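The little drawers

Posted 7 March 2025

I have been promising Beca a post about the desk drawers since November, when she came over for soup and spent a good ten minutes opening and closing them while I looked for the bowls. So, Beca, put the kettle on, and everybody else is welcome to stay too.

You may remember that I had been getting by with one of those plastic towers on wheels. It did its job for years, and then one of the wheels went, and after that it leaned, and every time I pulled out the bottom drawer the whole thing came along with it like a dog that wants to go for a walk. I kept a folded church bulletin under the bad corner for most of a year. In the end I gave it to Rhodri for his shed, where leaning is allowed.

What I wanted was small. I don't have the wall for a real chest of drawers (the radiator is there, and the door opens the wrong way), so whatever I got had to sit on a table and hold the odds and ends that otherwise live in my cardigan pockets. Stamps, tape, the good scissors, birthday candles, rubber bands from the asparagus. My sister kept sending me links to things with 33 compartments, and I know she meant well, but I would have spent the rest of my life deciding where the paper clips go!

Two drawers turns out to suit me very nicely. The top one is for things I need this week and the bottom one is for things I will be glad I kept. That's the entire system. Cadi Pumphrey asked me whether I was going to put labels on them and I said no, and she looked a bit sad, so I let her label the freezer bags instead.

I do like the handles. I had been picturing round wooden knobs, the kind my grandmother had on her sewing table, and it took me a few days to come around to black metal. But you can get your whole finger behind a curved pull, even with hand cream on, and they look smart against the light wood. The finish is a pale oak sort of color and it has cheered up that dark table more than I expected. I'd been thinking about a tablecloth and now I don't believe I'll bother.

The pink tray came along later. Efa was clearing out her kitchen and I brought it home thinking it would do for letters, and then it did for everything. If something is in my hand and I don't know where it belongs, it goes in the tray, and before supper I empty the tray. Some evenings I skip it. I skipped it for most of February, if you want to know, and found my library card under a pile of seed packets. 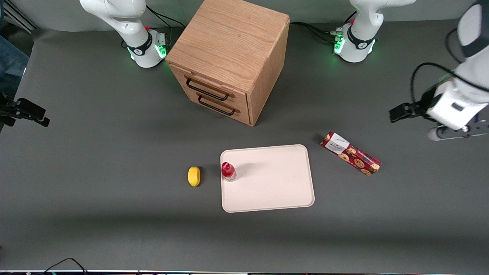

Oak drawers, pink tray and the red cookie box, which is staying.

The cookie box is my weak spot. I have never in my life thrown out a nice cookie box, and red ones least of all. My plan is to put the sewing things in it, as is traditional, so that future generations can be disappointed when they lift the lid. The yellow lemon-shaped thing doesn't have a job yet. I moved it to the windowsill for an afternoon and missed it, so back it came.

Next on my list is the hall closet, and I am not looking forward to it. Consolacion has offered to come and be strict with me about coats. She did her own closet in one morning and took four bags to the thrift store, and she has been very bright-eyed about everyone else's ever since. I've told her she can have the coats but she is not to touch the hats.

If any of you have a good way of keeping balls of string from getting into each other, please leave it in the comments. I have tried jars.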